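Khrystyna-Mariia Mykhailiuk
2021-09-05

1/ Our small result on cluttered tabletops in simulation is finally written up, so I make a short thread. The question: does a policy learn better when the countertop is full of things it does not need?

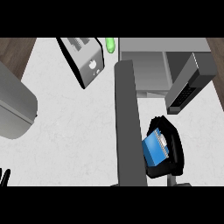 2/ The setup. Every episode is rendered from directly above. The countertop is always marble, but the objects and their angles are sampled again each time. A toaster can land diagonally, a notebook can end up leaning in a holder. The policy gets only the image and the joint positions.

3/ We trained on 2291 simulated episodes, using our scene generator, Gudden. The task is simple to say: move the arm to a named object and touch nothing else on the way.

4/ Two training sets of the same size. Set A has only the target on the counter. Set B has the target plus up to seven other objects. Same network, same number of steps, same seeds. I want to stress this, as in our first draft the seeds were different and a colleague in Lerandale was right to complain.

5/ For the test we kept 106 layouts that neither set contains. All of them are cluttered. The policy from set B finished 30 more of these layouts than the policy from set A. I expected a difference, but a smaller one.

6/ Where does A fail? Mostly it goes to the wrong object when two things have a similar color. Gray next to gray is the worst case. Small bright objects, for example a green cucumber, are easy for both policies.

7/ Where does B fail? When the arm itself hides the target. From a top view a long link covers a lot of the counter, and the policy has no memory of what was there one second before. More clutter in training did not help with this at all.

8/ We tried one cheap fix in July: give the policy the previous image too. It helped in some layouts and made others worse, so I do not report it as a result. It is in the appendix – please read it with caution.

9/ What we did not do: no real robot yet. I cannot say if any of this transfers. The next step is the Milel bench, with the same object list where we can find the real objects.

10/ The layouts and the Didenko evaluation script will be shared after I clean the comments, half of them are in Ukrainian. If you work with top views and have a good way to handle the arm covering the target, please write to me.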